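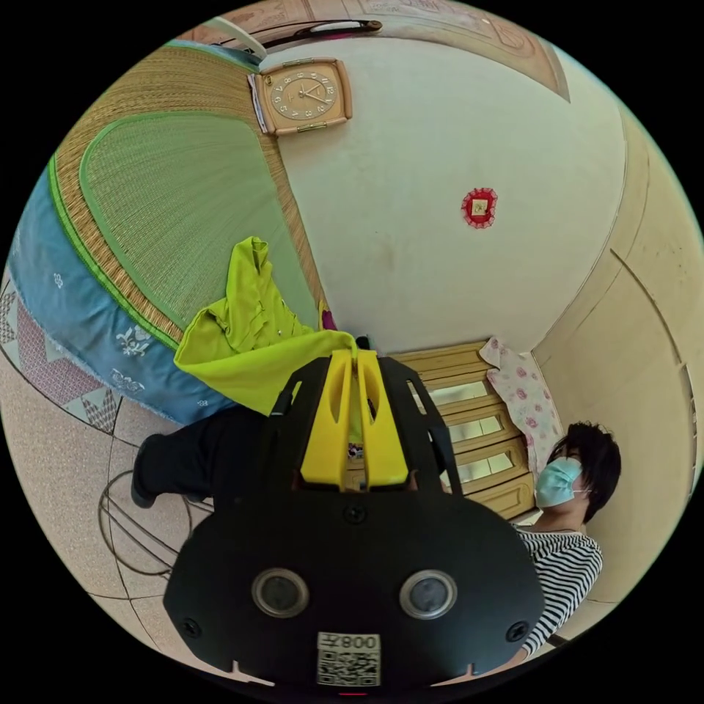 How does a robot learn to pick up a shirt it has never seen before?

It learns from recordings of people doing the same job by hand, lots of them, and from software that turns each recording into a path the robot can follow. The first part is slow. The second part is where most of the trouble is.

Ákos Takács has spent most of his working life on the second part. He runs the software side at Baltano, a small company on the upper floor of a former print shop in Tutasthorpe. There are four desks, a rack of computers and a long table with two arms bolted to it. The arms were switched off on the morning I visited. Takács was looking at a graph.

The graph showed the position of a hand-held gripper over one short recording, with a line for each direction. Two of the lines were smooth. The third had a step in it, as if the gripper had jumped sideways between one moment and the next.

"It didn't jump," he said. "The tracker lost its place and then found it again somewhere else."

The tracker is a program that works out where the gripper is by watching the room through the gripper's own camera. It looks for corners and edges that stay put: a clock on a wall, the slats of a cabinet, the grout lines between floor tiles. A plain pale wall gives it very little. Cloth gives it plenty, but cloth moves, and a pattern that moves is worse than no pattern at all. If someone lifts a garment close to the lens, the program may decide that the garment is standing still and the house is moving.

Baltano's fix is a filter called Borbély, after the street where the company started. It runs before the tracker and marks the parts of each picture that are likely to shift, mostly fabric, hands and people. The tracker then ignores them. The first version was too strict. It threw out rugs and mats along with shirts, and in some homes that left almost nothing to hold on to. The current one compares several moments before it decides.

The team tests each new version on 2,000 recordings they keep aside. Last September, 101 of them still failed. Takács has watched every one, some of them many times. He keeps notes in a text file with short entries such as "mirror" and "lights went off" and "dog."

Once the path is clean, it goes into training. The model gets the pictures and the path together and learns to predict the next small stretch of motion - where the fingers should go, and when they should close. On the robot it predicts a stretch, carries out the first part, looks again and predicts another. The arm's own controller handles the joints and refuses anything that would hit the table.

Timing causes its own problems. The camera's pictures reach the computer a little late, and so do the finger readings, but not by the same amount. For a while the arms closed on empty air just above the cloth. The team suspected the model and retrained it twice. The fault was a wrong delay value in a settings file.

"I changed one number," Takács said. "Then I went home."

The company has one outside trial going, at a laundry in Ilville, where an arm takes single items from a pile and lays them on a belt. It does well with towels. Thin shirts are harder, and it often brings up two together. A second model, still in testing, checks the grip after each lift and asks for another try if it sees too much cloth hanging down.

After lunch Takács opened the recording with the step in it again and ran it through a newer build of the filter. The step was smaller. He typed a line into his text file and loaded the next one.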